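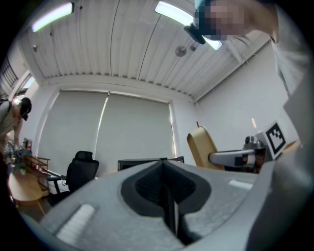

So what do you get to do at a robot open day? At the one Kerero put on in Clestberg this week, you get to hold the gripper yourself, ask the staff anything you like, and hang around as long as you want while they work.

Aug 9, 2021

I went in expecting a lobby, a video and a free pen. There was a pen, I'll admit, but the rest of it was much better than that! Kerero has its workshop on the second floor of the old Tranden building (the entrance is on the parking lot side, and I walked past it twice), and for the open day they just let people come up and wander in while the staff got on with things.

The company works on teaching robot arms to handle everyday stuff, the kind of picking up and putting down you and I do all day long without a thought. A person does a chore with a hand-held gripper, the movements get recorded, and later on the arm gets a try at the same chore. They told us they've recorded 1,646 of these little chores so far. I asked which one was the worst and got the answer right away: folding dish towels.

I had a turn with one of the grippers and I was terrible. It's a chunky light-gray thing, and your wrist wants to do all sorts of things the tool doesn't. My job was to move a spoon from a tray into a mug. I got it on my fifth go, and a kid who couldn't have been older than nine did it straight after me on the first. She got a round of applause. I got a pat on the shoulder.

What I liked was how ordinary the place feels. There are desk chairs and roller blinds and a potted plant on a little round table, and then there's a white robot arm right in there with the furniture. I'd pictured something more like a hospital. One of the engineers said they want it that way, because the arm will have to cope with real rooms sooner or later, and real rooms are full of chairs.

Sign-ups were capped at 58 and every spot went, which the organizers seemed pretty surprised by. We were split into 2 groups, and mine ran long, mostly thanks to a retired machinist who had a lot of questions about bearings (good ones, too, and I wrote some of the answers down). The demonstration was supposed to take 33 minutes. I looked at my watch when we finally got moved along and we'd been in there for well over an hour.

The day was paid for in part by the Govindasamy Fund, which backs science events around Clestberg, and it's free to get in. Kerero plans to do another one in November, with evening hours this time for people who can't get away from work. Sign-up opens on the company's website in the fall, and parking behind the Tranden building is free after five.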